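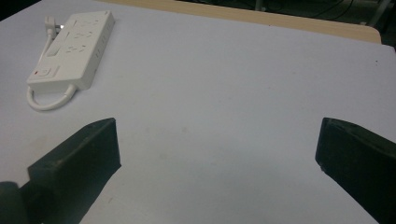
A desk that gets used every day needs its power sorted out before anything else goes on it. I have rebuilt mine twice, and both times I began with the monitor arm and left the electricity until last, so the cables ended up wherever they could reach. For the third attempt I cleared the top and worked outward from the power strip. The strip is white, on a white table, with a row of sockets along its upper face, small ports along one long edge, and a square switch button near one end with a red indicator light beside it. Those features decide most of what follows, because the strip has to sit where the switch can be reached, the side ports must face the person sitting down, and the sockets need clearance for whatever is plugged into them.

The table is a Manska, bought secondhand from Ailbhe Lynch when she moved her studio to a smaller room. It came without its rear cable tray and with one leveling foot missing. The foot was replaced with a generic M8 part. The tray turned out to be discontinued, and the replacement sold under the Horgan name has a different hole spacing, so I drilled new pilot holes in the underside. Measure the thickness of the top before doing this. I wrapped tape around the drill bit as a depth stop and still went slower than I needed to.

Placement

I tried three positions for the strip: under the top, on the floor, and on the surface at the back.

Under the top looks best and works worst. Every change of plug means kneeling with a flashlight, and the switch ends up somewhere you find by feel. With the Horgan tray fitted there was enough depth for the strip itself but not for the larger adapters, which pushed against the front lip and sat at an angle in their sockets. I don't like any plug that is under side load, so that was the end of that.

The floor is fine until you vacuum. It also adds the full height of the desk to every cable, and two of mine are too short for it.

The surface at the back costs some space. On a deep table the cost is small, as the last few inches behind a monitor are dead anyway. The switch is in plain view, the indicator can be read from the chair, and a charger can be swapped with one hand. I settled on this, with the strip set on a diagonal and its switch end toward the left, which is my free hand when the right one is on the mouse.

Order of plugs

The order matters more than I had assumed. Adapters come in two shapes for practical purposes: those that hang over one side and those that spread along the strip and block a neighbor. The second kind goes at the ends. The first kind can go anywhere, provided they all hang the same way. Mine, starting from the switch end:

Monitor (plain plug, never removed)
Laptop dock (brick on its own lead, so the plug is small)
Desk lamp
Spare
Speaker adapter (wide, overhangs the far end)

The spare is deliberate. A strip with every socket filled leads to a second strip, and plugging one strip into another is a bad habit that most of us have had at some point. If the sockets run out, something should be unplugged, or the strip should be replaced with a longer one connected straight to the wall.

The phone and the headphones charge from the side ports. That removed two wall chargers from the desk and was the largest single improvement of the whole exercise. The laptop stays on its own supply. Ports of this kind usually share a limited total output, so check the label before expecting anything quick from them.

Load

I added up the ratings printed on everything connected. The total came to 227 watts with all items at their stated maximum, and in practice the draw is well under that. This is a light load for a household strip. The lamp takes almost nothing. What does not go on this strip is the fan heater – that has its own wall socket and will keep it. The same applies to a kettle, a laser printer, or anything else that heats.

Cables

The old cables were bundled with zip ties, which I cut off and threw away. Zip ties are permanent until you need to change something, and then you are holding side cutters next to a cord you would like to keep. I used hook-and-loop tape instead, from a Meleo roll, cut into short lengths. Each cable is folded to take up its slack and wrapped once in the middle of the fold. I avoid tight coils, and I leave the last few inches before the plug unbundled so it can come out straight.

Labels go on both ends. I use an Imness label printer with the narrow tape, folded over the cord as a flag. The text is the name of the device and nothing more. I tried adding the date of purchase on the previous setup and never once read it.

The monitor and dock leads run down through the tray. The lamp cord stays on top, behind the base of the monitor arm, where it can be lifted out for cleaning.

Remaining problems

The strip can still slide a little when a stiff plug is pulled. I have a pair of adhesive mounts for it but want to live with the position until the end of April before sticking anything down. The surface also has a few marks, which I have tried to lift with a damp cloth and dish soap. The next attempt will be a melamine sponge, used lightly and tested first in a back corner. If that dulls the finish I will leave the rest alone and put the keyboard mat over the worst of it.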